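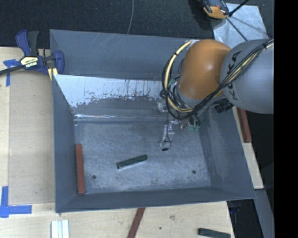 HASTHAM STREET DEPOT – WORKPLACE INSPECTION CHECKLIST
Period: July 2023
Areas covered: front office, kitchen, amenities, store, loading dock, car park
Previous inspection: January
Key: OK / Fix / N/A

1. EXITS AND EGRESS
Front door opens freely, not locked from inside – OK
Rear roller door, side door – Fix. Side door sticking again at the bottom, needs a shoulder to open. Same comment in January. Get the chippy back.
Exit signs lit – Fix. One over the dock stairs is out. Others fine.
Corridors clear – OK on the day. Archive boxes gone from the hallway, good.
Evacuation diagram current – Fix. Still shows the old kitchen layout.

2. FIRE
Extinguishers tagged and in date – OK. 13 on site, all tested.
Extinguishers accessible – Fix. Store one is behind the Dekorside display panels. Move panels, not the extinguisher.
Fire blanket in kitchen – OK
Hose reel, dock – OK, but box won't latch. Cable tie for now.
Evac drill held in last 12 months – Fix. Overdue. Book before end of next month.
Wardens' vests and torches – torches flat, both. Batteries on order.

3. ELECTRICAL
Test and tag – Fix. Urn and the bar heater in reception are out of date. Heater taken out of service, please dont put it back.
Power boards – OK. No piggybacking seen.
Switchboard clear 1 m – OK
RCDs push-button tested – OK, all tripped.

4. SLIPS, TRIPS, FALLS
Carpet tiles – lifting at the photocopier. Taped. Needs glue.
Dock edge line marking – Fix. Nearly worn through, can't see it after dark. Quote from Rividach in for $1371, waiting on approval.
Stairs, nosings and handrail – OK
Car park – pothole near bay 41 is bigger. Witches hat over it. Landlord told twice.
Gutter over side path dripping onto the concrete, goes slimy in winter. Clean gutter, scrub path.

5. STORAGE AND MANUAL HANDLING
Racking load signs in place – OK
Racking damage – minor dent on upright, end of aisle two. Measured, within limits. Recheck next time.
Heavy items between knee and shoulder – Fix. Paint tins on the top shelf again.
Step ladder – OK. The old timber one is in the skip.
Trolleys – one with a flat tyre, tagged out.

6. CHEMICALS
SDS folder – Fix. 49 sheets in the folder, several past five years. Floor stripper sheet missing altogether.
Decanted bottles labelled – Fix. Unmarked spray bottle under the sink. Tipped out.
Eyewash – OK, flushed, ran clear.

7. FIRST AID AND AMENITIES
Kits stocked – dock kit short of saline and large dressings. Office kit OK.
First aiders list – Fix. Two people on it have left.
Toilets – OK. Exhaust fan noisy in the accessible one.
Kitchen – fridge seal gone mouldy. Hot water 60ish at the tap, scald sign has fallen off, replace.
Drinking water – OK, Ye filter cartridge changed.

ACTIONS BY PRIORITY
High: side door, exit sign, dock line marking, pothole
Medium: drill, SDS folder, evac diagram, first aid restock, extinguisher access, first aiders list
Low: carpet tiles, fan, fridge seal, hose reel latch

Comments: better than last time overall. Side door and pothole cant roll over to a third checklist – if there's no date from the landlord by the next staff meeting, put it in writing. Copy of this to go on the noticeboard, old one to come down.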